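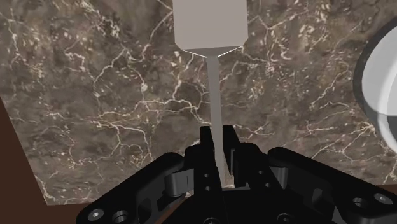 Teleop in the kitchen sim, day two of me driving. Zawadi Mushi set up the Stultine task list and I said yes to all of it like an idiot. Wrist view is harder than you'd think. Depth is the killer. You've got the grey shaft between the two black fingers and it looks spot on and you still can't tell if you're a hair too far forward, marble behind it doesn't help, all those little white veins, your eye wants to follow them instead of the tool.

Target for the week is 60 demos. Accepted ones. Lacey Lockwood does the accepting and she is strict.

Controller notes for whoever asked – right stick for wrist roll, left for translation, trigger closes. Trigger is analogue but I drive it like a switch, bad habit. Erick keeps telling me off, says the policy learns your bad habits first and your good ones maybe.

Also latency. Fine in the mornings. By teatime there's a lag you can feel and I start overshooting, then correcting, then correcting the correction. Those demos look drunk. Binned 3 of them myself before Lacey could.

Someone asked why not just script it. We did, in September, for the Redia job. Worked lovely until the bowl moved.

Tea. Back in a bit.

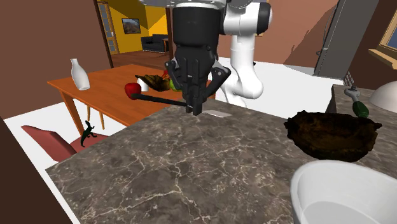
Hadano, Dec 29, 2020

Back on. Switched to the room view for the approach, then wrist view for the last bit. Much better. From out here you can see how near the fingertips are to the marble, and there's a flat white thing on the counter right underneath them that I'd never have judged from the wrist. Should of done this yesterday.

Big black hand on a white arm, takes some getting used to. You forget how much of it sticks out behind what you're looking at. Elbow went through the tap twice yesterday. Sim tap, no harm done, but the episode's void.

Tülin Güler wants slower approaches. Tried it. Slower is easier on the eye but my hands wander more – a long slow push with nothing to aim at is where the wobble comes in. Compromise: quick to just above, stop, breathe, then down. Idrisa does it that way and his replays are dead clean.

And the pause matters apparently?? If everyone pauses in different places the thing learns to dither. So we've agreed one pause, same height, every time. Writing it on a sticky note on my monitor.

Yes there's a toy dinosaur on the chair. No it isn't part of the task. Stop asking me to pick it up.

Count so far is 54 accepted. Lacey sent 2 back for "hesitant grasp", fair enough, I was eating a biscuit.

Navickas lot want to know if you can do this one handed. You can. Badly.

Last few tonight then I'm off till the new year. If the replays look odd after nine o clock that's the lag, not me. Mostly the lag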